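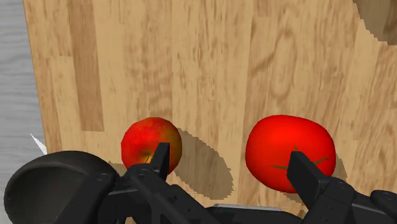
Wood grain on a tabletop. The long streaks run from top to bottom.

Why Does Wood Have Stripes?

Look closely at a wooden table, a door or a ruler. You will probably find lines in it. Some are straight and some are wavy. Some bend around a dark spot. These lines are called the grain, and they were made while the tree was alive.

How a tree gets wider

A tree grows in two ways. It gets taller at the tips of its branches, and it gets wider all the way around its trunk. The part that makes it wider is a very thin layer just under the bark. It is called the cambium (say KAM-bee-um).

The cambium makes new wood on its inner side. On its outer side it makes new inner bark. The old wood stays where it is, in the middle, and the new wood wraps around it like another sweater.

Light wood and dark wood

In places with a warm season and a cold season, a tree does not grow at the same speed all year. In spring there is usually plenty of water, and the tree grows fast. The wood it makes then is often pale. This is called earlywood.

Later in the summer the tree slows down. Now it makes wood with smaller cells and thicker walls. This is called latewood, and it often looks darker. In January, a tree in a cold northern place is hardly growing at all.

One light band and one dark band together make one ring. If you count the rings on a stump, you can find out how old the tree was when it was cut. In some hot countries, where the weather stays much the same all year, trees may have rings that are very hard to see.

From rings to stripes

A stump has circles on it, but a board has stripes. They are the same rings, cut in a different direction.

Think of a rolled-up jam cake. If you slice across it, you see a spiral of jam. If you cut it the long way, from one end to the other, you see lines of jam. A sawmill cuts most logs the long way, so the rings show up as lines.

The way the log is turned at the saw matters too. When the saw cuts straight toward the middle of the log, the lines come out narrow and straight. When it cuts along one side, the lines can make tall arches or pointed shapes.

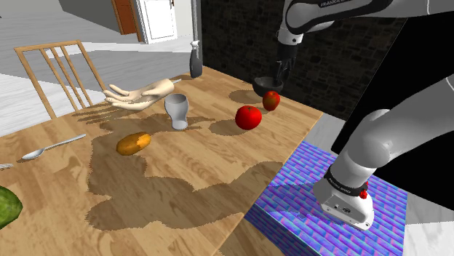 What is a knot?

A knot is the place where a branch joined the trunk. As the trunk gets wider, new wood grows around the bottom of the branch and covers part of it. When the log is sawn into boards, the saw goes through the buried branch. You see it as a round or oval spot, and the grain curves around it.

Knots are hard and can be difficult to saw. If the branch was already dead when the trunk grew around it, the knot may be loose. Sometimes it falls out and leaves a hole.

Try it: make a grain rubbing

You will need 2 sheets of thin paper, a crayon with the wrapper peeled off, and a piece of rough, unpainted wood. Ask a grown-up to check it for splinters.

1. Lay one sheet of paper on the wood and hold it still.
2. Rub the side of the crayon over the paper. Press lightly.
3. Turn to the cut end of the wood and make another rubbing on the second sheet.
4. Put the two rubbings side by side. Which one has curves?

Words to know

Bark: the outer covering of a tree.
Cambium: the thin layer that makes new wood and new inner bark.
Grain: the direction and pattern of the fibers in wood.
Knot: the part of a branch that is inside the trunk.

Written by Wiesława Kurek
Last updated 9 September 2024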